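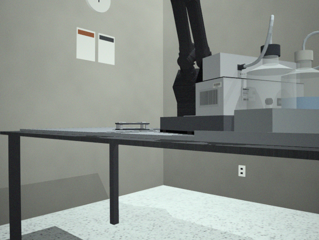

Naheed Bugti wrote back after last week's notes to say that driving the arm by remote control felt like threading a needle in oven gloves, and could she please just grab it and push? Good question, and it takes us straight into Part 4!

Reading time: 3 minutes

Search notes Go

Pushing the arm by hand (we did this on Moroz in November) gives you lovely smooth paths, and your own wrist tells you when something is stiff. Remote control is slower to learn – but the operator works only from what the robot's cameras see, so nothing goes into the recording that the robot couldn't have known. 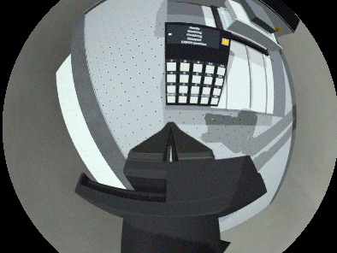
Keep your demonstrations short. One approach, one press, one retreat. Cyril Rudd collected 80 for the Zera exercise in an afternoon, and the best were the plain ones with no dithering near the target.
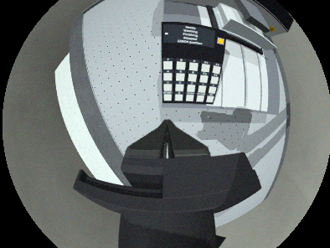
Choosing a target is where beginners get over-ambitious. Start with something big and forgiving, then work down. A keypad with four rows of five buttons is a wonderful second task, as the neighbours are so close that a small drift in the fingers would land you on the wrong one. Vary the starting pose each time, and save your failed runs in a separate folder.

For next time: read the Flaltero worksheet and bring 500 words on which method you'd pick, and why.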